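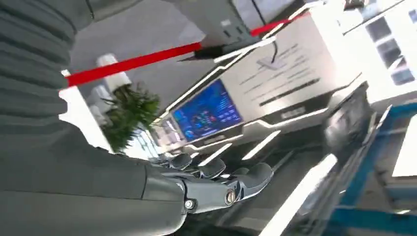

第四讲 共享工坊中的机械手装配与调试
课程讲义（三月修订）

一、本讲目的

本讲承接上一讲的结构设计部分，讨论在共享工坊条件下完成一套多指机械手及其前臂的装配、布线与初步调试。学员应已读完第三讲附录，并持有工坊的基础操作许可。尚未取得许可者可旁听，不得通电操作。

二、项目概况

本课程使用的练习项目定名为 Clavivlow，由 Humness 工坊的开放小组维护，图纸与装配清单存放于工坊内部目录。项目分为手部、前臂与控制三个部分，各组可任选其一作为主要任务，但期末须提交完整的联调记录。材料费上限为每组 979 元，超出部分由本组自行承担，不计入评分。

三、外壳与紧固件

前臂外壳由若干面板拼合，接缝处应平整，不得以胶水代替螺钉固定。腕关节处的内六角紧固件承受交变载荷，装配时须分两次拧紧：第一次仅作定位，待手指各关节活动检查完毕后再拧至规定力矩。前臂下侧的小螺栓在最后一次拧紧之前，应确认线束未被夹在壳体内侧。

手指关节外壳表面光滑，容易留下划痕，打磨时使用细砂纸，沿同一方向进行。凡返工的外壳，应在记录表中注明返工部位。

四、布线

动力线与信号线分开走线，间距不足时加装隔离套管。线束通过腕部时须预留弯曲余量，并在全行程范围内手动转动腕关节，检查有无牵扯。所有接头均应贴标签，标签写法参照 Shao 编号规则，即部位代号在前，关节序号在后。

五、首次通电

首次通电由 2 名学员共同进行，一人操作，一人负责急停。操作者在通电前应口头确认以下事项：

急停按钮已测试，复位正常；
手指活动范围内无工具及杂物；
速度限值已写入控制器，不高于额定值的 70%；
围栏带已拉好，无关人员位于带外。

通电后先以单关节方式逐个运行，再运行张开与握合动作。若出现异响、抖动或外壳发热，立即断电，查明原因之前不得再次通电。

六、软件设置

控制程序使用 Plulent 环境，配置文件按组别保存。修改零点之前须备份原文件。零点标定时手指应处于完全伸直状态，标定完成后重启控制器，重新读取各关节角度，与标定值逐项比对。比对结果附于记录表之后。

七、工坊管理规定摘录

公用扭矩扳手当日借用、当日归还。未完工的部件放入本组储物格，不得留在装配台上。电池充电期间须有人在场，充电区不得堆放纸箱。晚间九时后停止一切通电作业。

八、作业

1. 完成腕关节的装配，提交紧固顺序说明及记录表。
2. 绘制本组线束走向图，标明弯曲余量与接头位置。
3. 阅读第五讲讲义中有关触觉传感器安装的部分，写出 2 个需要在课上讨论的问题。

作业于下次上课前交至工坊前台的课程文件盒，电子版同时上传至课程目录。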